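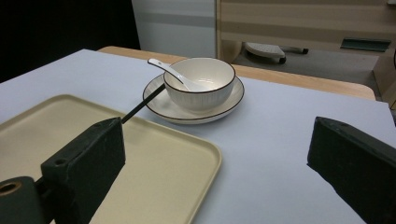 Figure 3. View from the camera on hand-held gripper A, fingers open, with the tray, bowl, saucer and spoon on the covered table.

4. Comparison of finger sets

4.1 Setup

Two finger sets were tried on the same hand-held body. Set A is the flat block pair supplied with the Dudell kit. Set B is the narrower pair we printed from the Flarkstead drawings. The camera mount and trigger were left as they were, so any change in the results should come from the fingers. Exposure was fixed for all runs.

The task was to lift the spoon out of the bowl and lay it on the tray. A run was counted as failed if the spoon slipped, the bowl left its saucer, or the operator needed more than one try at the grasp.

4.2 Results

We recorded 157 runs, split almost evenly between the sets. Set A held the spoon handle more firmly once closed, but its wide faces hid the contact point from the camera in the last part of the approach. Set B gave a clearer view and touched the bowl rim less often. It also let the spoon rotate in the grip, mostly when the handle was taken close to its tip.

Frames were labelled in Pap and the finger paths replayed in Ivo. Of the 2,000 frames checked by hand, 800 came from the approach phase, where the sets differed most.

4.3 Limits

The glazed dishes and pale paper gave low contrast, and the tracker lost the saucer edge in several runs. A darker covering and a grey tray should be tested before the wrist camera is moved. Grip force was not measured. Wear on the Set A faces was noted in March but not graded.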